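Wooden bowls, boards and spoons: how I keep mine going

I get more emails on wooden kitchen stuff than on anything else I write up here, so I've pulled my old notes into one page and fixed the bits I've changed my mind on since October. Grab a coffee, it rambles a little.

Washing first. Warm water, a drop of dish soap, a soft sponge, done. Please don't leave a bowl soaking in the sink while you watch a show – I did that with a salad bowl from a craft fair in Ivendale and it split right down the grain before the credits rolled. And keep it out of the dishwasher, even on the gentle setting (I know, I know, your aunt does it and hers are fine).

Dry with a towel right away, then let the piece stand on its edge so air gets to both sides. A board lying flat on a damp counter will cup on you. Mine did, and it rocked like a seesaw every time I chopped an onion. I got it flat again by putting the hollow side down on a barely damp cloth overnight, but it took three tries.

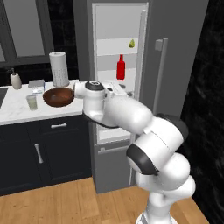
Now for oil. Food-grade mineral oil is what I use, the plain kind from the drugstore. Olive oil smells lovely on day one and like an old crayon box a month later! Warm the oil a little by standing the bottle in a mug of hot water, pour a puddle in the middle, and rub it everywhere with a scrap of old T-shirt. Don't forget the foot of the bowl and the end grain on boards, which drinks it up like crazy. Leave it overnight, wipe off whatever's still sitting on top.

How often? When it looks chalky. I used to have a schedule on the fridge and never once stuck to it.

For smells, it's coarse salt and half a lemon. Scrub in circles, leave it ten minutes, rinse, dry. Garlic takes two rounds. Fish – well, I keep a separate board for fish now.

If the surface has gone fuzzy, you can sand it. Start with 200 grit if it's only a bit rough, or go coarser if there are knife marks you can feel with a fingernail. Wipe it with a wet cloth, let it dry, and the fuzz stands up again, so sand once more. Woo-jin Ok wrote in to tell me he goes all the way to 1000 on his spoons and they feel like river stones. I tried it on one spoon and he's right, but my arm was sore for two days and I haven't done the others.

Board cream is easy too: four parts mineral oil to one part beeswax, melted in a jar in a pan of barely simmering water. Stir with a chopstick you don't love. It sets up soft and keeps for ages in the cupboard.

Small cracks in a bowl you can fill with melted beeswax, and then I'd use it for fruit or bread only. A deep crack means it's keys and loose change from then on. Mine sits by the front door, still smelling faintly of vinaigrette.

Next page: getting candle wax out of a tablecloth.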